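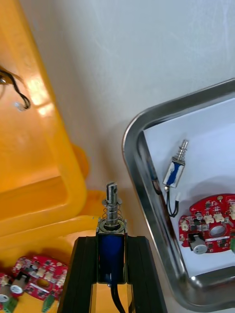

Plikent Kitting Cell: the slip fault, and the fix we love

Our sorting cell had a nasty habit in June. A finger pad would lose its grip, the arm would carry on as if it still held the part, and the next pick went in on top. Release 8 stops the arm the moment grip drops!

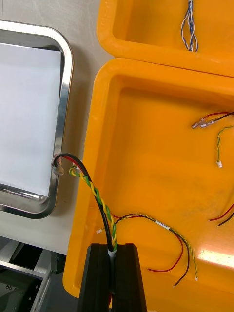 Cable harnesses were the worst offenders. Anything long and floppy can snag on its neighbours, and a twisted yellow-and-green pair running beside a thick black wire gives the fingers two very different things to hold. The cell now makes 2 gentle test tugs before it lifts.

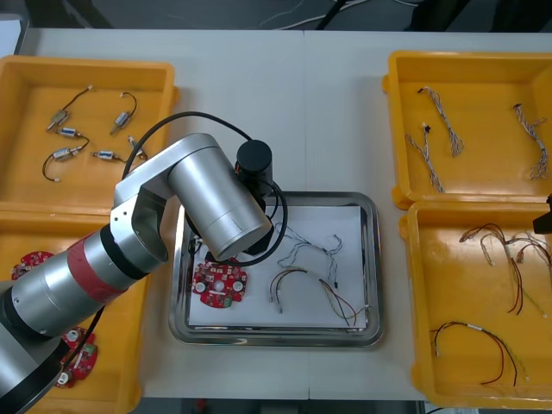

Can I reach in once the arm has stopped?

Only after you've pressed the red stop and the lamp is steady. A paused arm can still move.
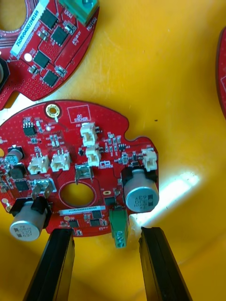

The update is free for every Rimwood controller, and the Jimcombe workshop ran 300 picks on it without a single carry-on fault. Older pads need swapping first (ask for kit 1829).

Contact Plikent Support | © Plikent | Back to top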